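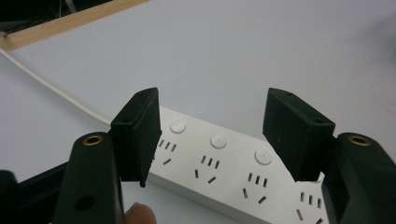
Power strip on a pale tabletop.

The manager of Brollside would like it known that the hill has a summit. It stands at 594 metres, it has a cairn, and on a clear day you can see the car park of the supermarket from it. "People say to me, is that it? And I say yes, that's the top, please keep moving, there are people getting off behind you."

We met in the ticket office on a weekday morning, with the lift stopped and drizzle coming down on what was left of the nursery slope. The manager had asked not to be named, on the grounds that everyone in the valley knows who it is already and everyone outside it would only write in. There was tea. There was also a dog, which spent the whole interview asleep on a pile of lost gloves, all of them left-handed as far as I could tell.

Brollside has eight runs, three of which share the same bottom half. The main lift is a Dvořáček drag lift bought second-hand from a resort that was closing, and brought over on two lorries with a manual in a language no one in the valley could read. "We had the diagrams. The diagrams were very good. We only put one wheel on the wrong way round, and it told us about it straight away."

The lift has its habits. It dislikes being started before nine, and it makes a noise at the fourth pylon that first-timers take for the end of the world. Regulars use it as a cue to zip up their jackets, the wind being worst from there on. "I've had it greased, I've had it looked at, I've had a man stand under it for an afternoon. He said it was a nice noise."

The larger matter this year is Trivirwood, the old forestry lodge at the foot of the hill, which reopened in September as somewhere to sleep. It has 10 rooms, a boot room that smells of boots, and a dining room with a view of the lift queue, so guests can judge the moment to leave their porridge. Before that, visitors stayed in town and drove up, and if it snowed enough to ski it had usually snowed enough to close the road.

"You see the difficulty," said the manager. "Our best days were the ones when nobody could get here. I had fresh snow up to the fence tops and four customers, and two of them were my cousins."

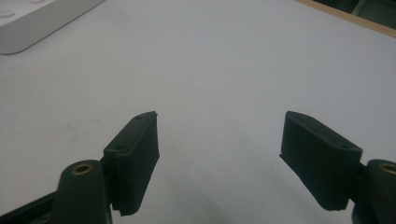

How many people ski at Brollside in a season?
In a decent winter the hill sells 2,000 day tickets, and in a poor one it can be less than half that.

The lodge has changed the arithmetic a little. Guests book months ahead, pay whether it snows or not, and can be sold soup. On green days they are lent a map of the forest tracks and told that walking is very popular. Some have come back for the walking, a thing the manager reports with a faint air of injury.

I asked about snow cannons. There was a long look out of the window. "They need cold and they need water. We've got water." A salesman came up last winter and was very pleasant, and stood in the rain on the lower slope explaining the minimum temperatures until his brochure came apart.

Then there is Tirorora, the big resort over the pass, with its heated chairs and its restaurant that revolves. Does it take custom away? The manager thinks the traffic runs in both directions. Families learn at Brollside, where lessons are cheap and there is little to hit, and then go over to Tirorora and discover what lunch costs. A fair number return. "They say they missed the atmosphere. I think they missed having some money."

A piste basher is on the list for next winter, the present one being older than the person who drives it. So is a second till, and a sign at the junction that doesn't point into the river. Night skiing was tried for one evening, and will be tried again with the lights facing the other way.

As for a new lift, the manager was firm. Dvořáček parts can still be got, if you write politely and don't mind waiting, and a chairlift would have the whole run over with before anyone had got their breath back. "It takes six minutes to go up and two to come down. If I put in something faster they'd notice."

The dog got up at this point and went to stand by the door. It goes up to check the top station at eleven, the manager explained, finding a hat, and gets difficult if it's kept waiting.

Brollside opens at weekends while the snow lasts. Lift passes are sold from the hatch, cash or card, though the card machine prefers it if you hold it out of the window.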